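Seed swap news: the tins are full again!

2018-04-23

What a spring it has been for the Ziscombe seed swap. We opened the doors back in February expecting the usual trickle of people with a few envelopes of runner beans, and by the time the urn had boiled there was a queue past the coat pegs. The final tally, now that every packet has been entered in the book, is 2152 packets handed in, and over 600 of those were flowers. Last year the flowers barely filled a shoebox, so thank you to everyone who let their marigolds and cornflowers go scruffy in the autumn and saved the heads.

The big hit was a climbing pea called Inis. It came to us from a grower in Yensuk who has kept it going on the same allotment for 41 years, and it is a lovely thing: tall (you will need proper sticks, not netting), with purple flowers and pods that stay sweet even when you forget them for a week. We had nine packets and they went before most people had their coats off. If you were lucky enough to get one, please, please let a few pods dry on the plant and bring some back to us! Peas are the easiest seed to save. Leave the pods until they rattle, pick them on a dry day, shell them into a bowl and keep them somewhere airy for a fortnight before you put them in paper.

Tomatoes were popular too, as always, and there are still plenty left. It isn't too late to sow them on a windowsill if you are quick. The small bush types will catch up happily in a pot by a south wall, and they don't mind a late start nearly as much as the big beefsteaks do. Squash and courgettes can go in now as well, one seed to a pot, on its edge, and kept indoors until the nights are kinder.

A few of you asked about old seed. Parsnips really do want to be fresh each year, and onions aren't much better, but most beans, tomatoes and brassicas will last for several years in a cool cupboard. If in doubt, put ten on damp kitchen paper, fold it over and look again after a week. If seven or more have sprouted, sow as normal. If only a couple have, sow the lot thickly and hope!

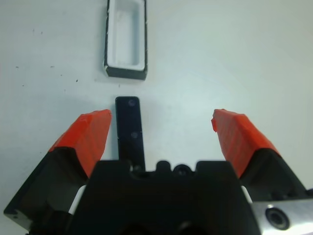
A black-rimmed tray, white inside, on the tabletop.

The leftover seed is now at Demonine, the café by the bridge, in the biscuit tins on the bottom shelf. Help yourself whenever they are open, and if you have spares, pop them in with the name and the year on the packet. Variety names are wonderful if you know them, but "Grandad's red lettuce" is fine by us and quite possibly more interesting.

We would also love your empty envelopes, especially the small brown ones, as we ran right out by lunchtime. Leave them in the bag beside the tins.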